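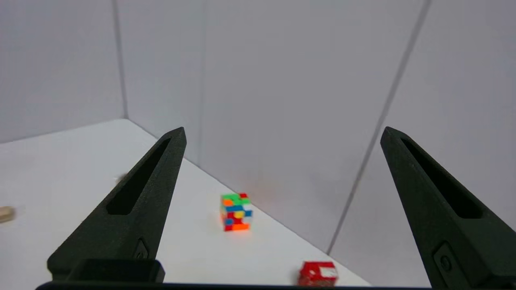

A touch of warm orange on the white table at Dela Peña, Jullcombe.

The bun that wants a plain table

When I moved to Jullcombe, I was told to go first to the bank and then to Dela Peña. I went to the bakery first. It opens at seven, and on a Tuesday in March the line already reached the door.

The people were waiting for the orange bun. Nuala Mac Giolla has baked it for 17 years, and she still does not like to call it a recipe. "It is a dough and a syrup," she told me. "The rest is how long you can leave it alone."

She shapes two pieces of dough, a lower one and a rounder one for the top, and lets them rise together. The syrup goes on with a brush, first when the buns leave the oven and again when they have cooled a little. It collects in the folds, and there the color becomes darker, almost amber.

Mac Giolla prefers to look at her buns on a white surface. On wood, she says, every glaze looks good — on white you see where the brush was lazy. She puts one bun down, walks away from it, and comes back with fresh eyes.

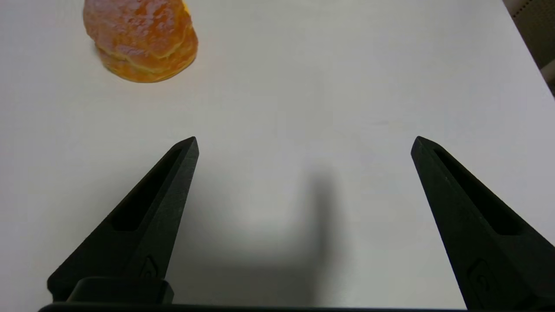
How to eat it

Isla Lennox, who works at the counter, sells up to 300 of them on a Saturday and has strong opinions on this question. No knife, she says. You open the bun at the seam with your thumbs and eat the lower half first, while the top keeps its shine.

I tried it her way, standing outside with a paper napkin that was much too small. The next week I asked for two napkins, and Lennox gave me four.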